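Trallurow Student Robotics Project
Progress report to the Netus Education Fund, second period
Prepared by Eetu Räsänen, project teacher, Koskela

1. Summary

The group has moved from the tabletop exercises of the first period to full work in simulation. The students now write their own arm programs and run them in the simulated office room before anything is tried on the arm in the workshop. Two of the three goals for this period are met. The third, a complete pick and place run without help from a teacher, is late and moves to the next period.

2. Students and sessions

There are 11 students on the list. Sessions are held after school and end at 5:30. Two students joined in August and worked through the first-period exercises on their own time. Attendance has been steady, apart from the exam weeks, when we met but did no new programming.

3. Work in simulation

The simulated room was set up by the students from a stock set of walls and furniture. Most of the period went into moving the arm in open space, opening and closing the gripper on command, and reading the view from the wrist camera. We spent longer on the camera than planned. Students were used to seeing the arm from the side, and in the wrist view the room tilts while the gripper stays where it is.

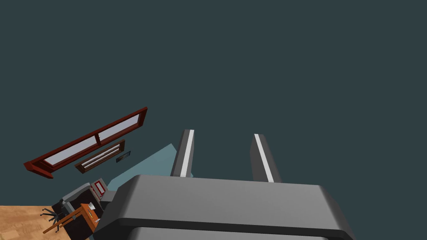
Wrist camera view in the simulated room, gripper open and empty.

To get past this we made a short worksheet. Students stop the program at any point, save the camera view and write down which way they think the wrist is turned. Then they check against the joint values. The first attempts were poor. After several sessions most of the group could name the direction of the turn, though estimating the angle is still hard for them.

The students have logged 93 runs this period. A run counts only if the student has saved the program version, the joint values and a one-line note on the result. Earlier runs were not logged this way and are left out.

4. Pick and place

The approach and grasp parts work separately. Joining them has been the main trouble. Programs written by different pairs use different starting positions, so the arm often reaches the grasp step with the wrist turned wrong and the gripper pointing away from the work area. We have now agreed on one starting position for everyone, and each program has to return to it before it ends.

The window works well as a landmark for this. Its red frame is easy to find against the plain surface around it, and students use its slant to judge the turn of the wrist. 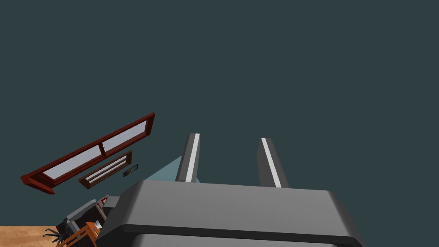
Kalevi Partanen read a draft of this section and asked that it say more about the real arm. In his view the students have become good at the simulator and may be surprised by how much slower and less exact the workshop arm is. He would like each pair to run at least one simple motion on it before the joined program is finished, even if that delays the joined program further.

We agree with this and have changed the plan in section 6.

5. Budget

The grant for the period was 3000 euros. Of this, 1000 euros went to two used computers that can run the simulator at a usable speed. The rest is set aside for replacement gripper pads, the fee for the Drasby student meet and travel there. No money has been moved between budget lines.

6. Next period

Each pair runs one simple motion on the workshop arm.
The joined pick and place program is finished in simulation, using the shared starting position.
Two pairs prepare a demonstration for Drasby. Which two is decided after the workshop runs.
The worksheet on camera views is cleaned up and sent to the fund with the next report.

One open question for the fund: the simulator license is in the school's name and runs out before the Drasby meet. We would like to know if renewal can be charged to the equipment line.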